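October 21, 2019

I went to the Naltdale council meeting again, which makes five this year and probably means I need a hobby. The item was the Vutero Road car park. It's been on the agenda since February and has now gathered 146 pages of paperwork, up to 10 of which mention cars.

Councillor Triantafyllou asked for a vote. Councillor Jolis asked whether we were voting on the motion or on the amendment to it — a fair question, as the chair didn't know either.

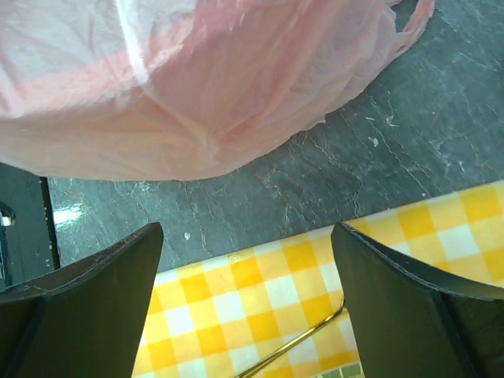

We then had a 29 minute break to find the right version. Roscoe Pruitt, in the public seats, offered his own copy and was told he was out of order. He had the right one, too.

The vote was put off until the next meeting. I've already got my sandwiches planned.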